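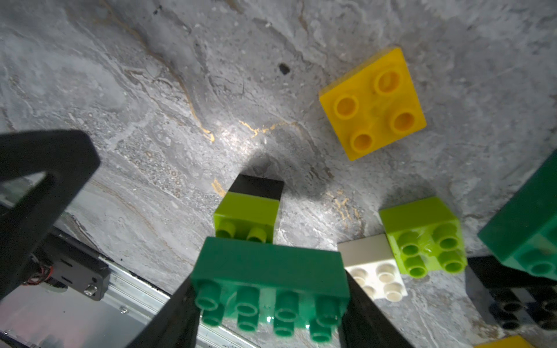

Figure 5. Green, lime, yellow, white and black bricks on the marbled tabletop at Billside.

4.2 What the tabletop does to the bricks

I'd better own up that I didn't plan to write about the table at all. When I started the Billside sessions I was interested in stacks: which brick goes at the bottom, which colour goes on next, and how long a small tower stays a small tower before somebody wants it to be a bridge. The tabletop was just what the bricks sat on. Then I went back through my notes from March and found I'd written "lost it in the pattern" in the margin so often that I gave it its own column (it's the one headed P in the Drandwood sheets, for anyone using the raw notes).

The top is grey with white and cream swirls, plus thin gold veins that wander all over the place. It's a lovely thing to look at and a bit of a pain to sort bricks on. There are small dark marks in it too, and I kept glancing at those as if they might be bits of something. White bricks were the ones I expected to go missing, and they did, mostly when they were tucked in behind something else, as the white one in Figure 5 partly is. Yellow was the surprise. I'd guessed the gold veins would swallow it, but a yellow two-by-two sitting flat with its four studs up is about the easiest thing on the table to spot, even turned at an angle.

Light matters more than I gave it credit for. A bright patch in the middle of the table washes out the pattern, and a glossy brick picks up little highlights on the rims of its studs. I liked those highlights! They told me which way up a lime brick was lying well before I'd worked out its size. The dark green ones gave much less away, and I ended up going by outline.

Over 27 sessions I wrote down 784 separate placements, and I've kept the sheets in the order they were filled in. I haven't tried to turn the P column into a score. It's a margin note that grew, and I'd sooner leave it as one. 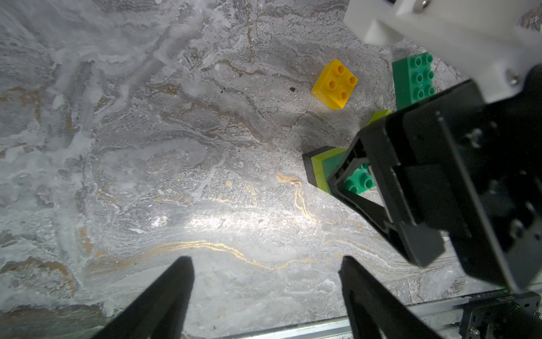

4.3 Small stacks and where they begin

Back to stacks, then. My working rule for the Treloar coding was that a stack counts from the lowest piece resting on the table, whatever its thickness. That sounds obvious until you meet a flat black plate with a lime and darker green layer over it and a studded green brick on top of that. Do you call the plate part of the stack, or is it a base? I went back and forth, and in the end I coded it as part of the stack every time, mainly so that I'd stop changing my mind.

Greens were awkward as well. Lime and dark green are easy to tell apart side by side, but in a stack the join between them can get lost in shadow, and two of my early sheets have "green?" in the colour box. I've left those as they are. The later Flarnarham sheets have separate boxes for the two greens, which I should have done from the start.

Stray bricks lying near a stack were coded as loose unless they touched it. I noted whether their studs faced up or sideways, and those notes are what I use in Section 5.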